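Prulska Facilities Support Desk
Request 2,425 -- Packing and Returns Area
Subject: Carton flaps will not stay closed; tablecloth shifts during packing
Status: Closed
Priority: Normal
Location: Skivstead site, packing room
Opened by: Returns section
Assigned to: Facilities Support, second line

Original request

The Returns section reports two recurring difficulties at the packing table. First, the top flaps of the brown corrugated cartons rise again after they have been folded down, so that the tape is applied over a gap and lifts during storage. Second, the printed cloth on the table moves when a carton is turned, and small items placed near the carton are carried along with it or end up underneath. The section asks whether the cartons are defective and whether the cloth may be replaced or removed.

The cartons belong to the delivery of 3,000 received from Drirkura in June. The previous delivery did not show the fault, according to the section, although no cartons from it remain on site for comparison.

First response, Facilities Support

The request has been received and accepted. Before a claim is made against the supplier, please confirm the following:

Whether the cartons are stored flat or already assembled.
Whether the flaps are creased by hand before filling.
Whether the fault occurs with empty cartons or only with filled ones.
Which tape is in use.

Please set aside 17 cartons from different bundles and do not use them until they have been examined.

Reply from Returns section

The cartons are stored flat, on edge, beside the outer wall. They are not creased before filling. The fault occurs with both empty and filled cartons but is more troublesome with toys and soft goods, which press upward on the flaps. The tape is the standard Kaufmann roll supplied through the stockroom. The 17 cartons have been set aside and labeled.

With regard to the cloth, the section wishes to note that it was placed on the table to protect goods with a painted or glossy surface, and that staff would prefer to keep it if the movement can be prevented.

Examination of cartons

The cartons set aside were assembled and checked by second line support. The board is sound and the dimensions agree with the order. In 5 of the cartons the crease at the base of the long flaps is shallow, and the flap returns to a half-open position when released. The remaining cartons close in the normal manner once the flaps have been folded fully back and then brought forward.

The examination does not support a claim for the whole delivery. The shallow crease is a matter of variation within the batch -- it can be corrected by hand in all cases seen. Storage on edge beside the outer wall may have contributed, as the bundles there had taken on a slight bow.

Action 1: Bundles are to be moved to the inner shelving and laid flat, with the straps left on until the day of use.

Action 2: Each flap is to be folded outward as far as it will go, held for a moment, and then folded inward. The short flaps are closed first and the long flaps second. The two long flaps should meet at the center without pressure. If a gap remains, the carton is too full and a larger size is to be used.

Action 3: Tape is applied only when the flaps lie level. It should run along the full seam and down each end.

Examination of table and cloth

The table has a smooth dark navy blue surface. The cloth, pale with a pattern of green leaves and orange berries, is smaller than the table and has no backing. It therefore slides freely whenever a carton is rotated or pulled toward the packer. A clamp was considered and rejected, as it would stand above the surface and could catch on sleeves or wrapping. 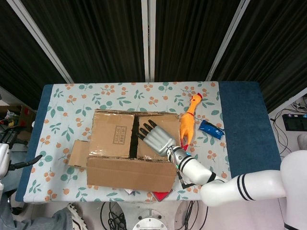

A thin non-slip mat of the type used under rugs was cut to a size slightly smaller than the cloth and placed between the cloth and the table. The cloth was then smoothed outward from the center. A filled carton was turned through a full circle several times, and the cloth remained in position. The mat leaves no residue and can be lifted for cleaning.

Action 4: Items waiting to be packed are to be kept to one side of the carton, clear of the flaps. Cards, booklets and other flat items should be placed in the carton first or held in a tray, as they pass easily beneath the lower edge and may be missed when the carton is removed.

Action 5: The table is to be checked after each carton is taken away, including under any fold in the cloth.

Follow-up from Returns section

The bundles have been moved and the revised folding order is in use. The section reports that flaps now remain level long enough for one person to tape the carton alone. One carton was rejected after its flap tore along the crease during folding; it has been kept for reference. The mat has stayed in place. The section asks whether a second mat may be supplied for the spare table.

Closing note, Facilities Support

A second mat has been issued from stock. The torn carton has been recorded, and Drirkura has been informed of the shallow creases for its own quality records -- no credit has been requested. Should further cartons tear along the crease, please keep them with their bundle label and reopen this request under the same number.

The cloth may be washed at low temperature and must be fully dry before it is laid over the mat.

Closed Dec 29, 2023.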